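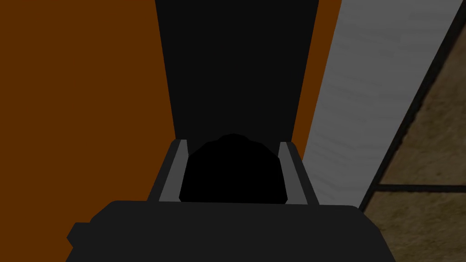 Maite Villanueva
I'd keep the old stove, personally. We had the same fight at my house in March and I'm still glad I dug in. A coil stove that heats is a coil stove that heats! The landlord wanted to swap ours for a glass top and I said no thank you, I have cast iron and I drop things.

porchlight_dee
Okay but OP said the big burner takes forever. Mine did that for years and I just lived with it like a dope. New element was $18 and I put it in myself before breakfast. Pasta water went back to being a normal part of dinner instead of an all-evening project.

brisketdad
Counterpoint: I went from coil to a Hamdan induction and I would never go back. Yes it cost me close to 2,000 with the new outlet. Yes I had to give my sister two of my pans. But I can melt chocolate straight in the pot and wipe the whole thing down with one rag. No drip pans! I don't miss scrubbing those one bit.

Maite Villanueva
And the rest of us don't have 2,000 lying around, brisketdad. Dee's right, start with the element. Pull it out with the breaker off and look at the prongs. If they're black or pitted, get the receptacle too or you'll cook the new one.

greenbeanqueen (OP)
Thanks everybody, I didn't expect so many answers. To fill in some blanks: it's a Celus, older than my marriage, four coils. Big front one is slow, the other three are fine. Oven runs hot, which I've gotten used to. My husband wants an Andovent range because his brother has one and won't stop talking about it. I mostly can in the summer (beans, tomatoes, a little jam), so I need a burner that will hold a big heavy canner at a steady boil. That's my main worry with a glass top.
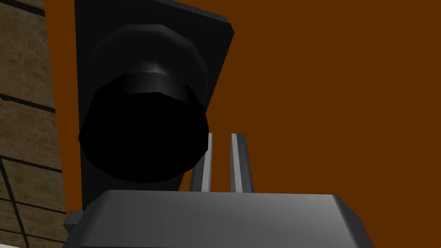

The other thing is I cook by habit. I know my stove says medium when it means medium-high, and I know to start rice a hair past low and then back off. I've made the same gravy on it for every Thanksgiving we've hosted. Do you all really get used to a new one, or do you just burn things for a year?

brisketdad
Burned one batch of onions, then I was fine. For canning, read the manual before you buy. Some glass tops have a limit on pot size and weight and some don't. My neighbor found that out after the delivery truck left.

tinroofsue
I can on a glass top and have for ages. Flat-bottomed canner, don't drag it, done. People act like the glass is made of sugar. I do think it cycles on and off more than my old coils did, so I watch it closer when I'm doing beans in the pressure canner.

Maite Villanueva
The cycling is exactly what I don't like, Sue. I don't want to babysit beans. My mother used one of those and had to start her time over twice in one afternoon because the pressure dropped.

tinroofsue
Well, mine holds fine, so maybe it's the stove and maybe it's the canner. I use a Drisent and it's heavy as a truck. I wouldn't tell somebody to skip a whole type of stove over one afternoon.

porchlight_dee
You could also do what my aunt does and can on a propane burner out on the patio. Keeps the steam out of the house too. Check that your canner is okay for it first – hers is, some aren't.

greenbeanqueen (OP)
Hmm, I like the outdoor idea, but we get wind. I think I'm going to order the element and the receptacle and see how it does with a full canner before I let anybody drag me to the appliance store. Dee, did yours just plug in or was there a screw?

porchlight_dee
Just plugged in. The receptacle has a screw, though, and mine was a stubborn one. Take a picture of the wires before you undo anything.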